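# Drotitholm Floor Sheet, Olive 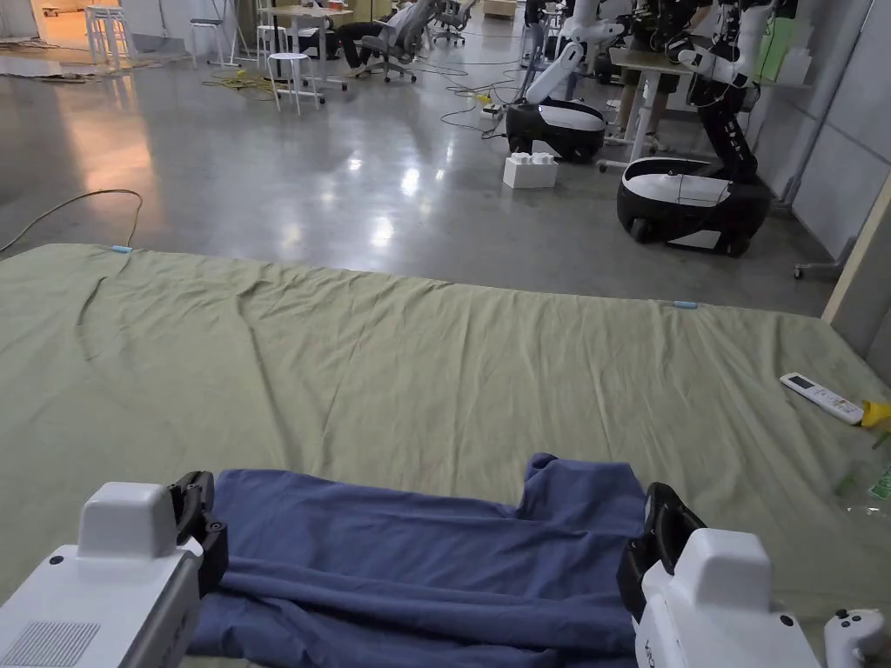 *Olive sheet on a polished concrete floor, with a blue garment laid flat on it.*

The Drotitholm is a plain fabric ground sheet for folding, sorting and inspecting clothes at floor level. It is supplied by Bokach as a single piece, hemmed on all four sides, with no backing and no fixed eyelets. The olive color gives good contrast with white, gray and light blue garments. Dark green and khaki items are easier to handle on the sand version.

## Specification

| Item | Value |
|---|---|
| Width | 182 cm |
| Length | 200 cm |
| Hem | 9 mm, double stitched |
| Material | Woven polyester-cotton |
| Colors | Olive, sand |
| Supplied | Folded, in a paper sleeve |

Dimensions are taken before washing. Allow for shrinkage of up to 5 mm per side after the first wash.

## Placement

Use on sealed concrete, vinyl, tile or short-pile carpet. Sweep first. Grit under the sheet will mark a polished floor when the fabric is dragged.

Unfold the sheet completely and pull from opposite corners, then from the other pair. Storage creases are normal and do not need to be ironed out for general folding work. Ridges near the working area should be smoothed by hand, as they lift one side of a garment and throw off the fold line.

On smooth floors the sheet can creep. Short pieces of low-tack tape along one edge are usually enough - leave the opposite edge free so the fabric can be tensioned again during use. Remove the tape before washing.

## Laying out a garment

Place long-sleeved tops with the hem toward the person folding and the collar away. Draw the hem down by both sides at the same time. Check the shoulders and sleeves for trapped fabric before the first fold; a bunched sleeve is the usual cause of an uneven stack. A full-size adult sweatshirt fits with its sleeves extended and leaves space at the side for finished items.

## Care

- Machine wash at low temperature, separately for the first wash.
- Line dry. Tumble drying is not recommended.
- Warm iron on the reverse side if required.
- Do not use bleach or fabric softener. Softener makes the surface slippery.

## Related items

The Vallejo storage tube holds one sheet, rolled, and avoids fold creases. Kallmont edge weights are an alternative to tape on floors where adhesive is not permitted - order one set per sheet. Replacement paper sleeves are not sold separately.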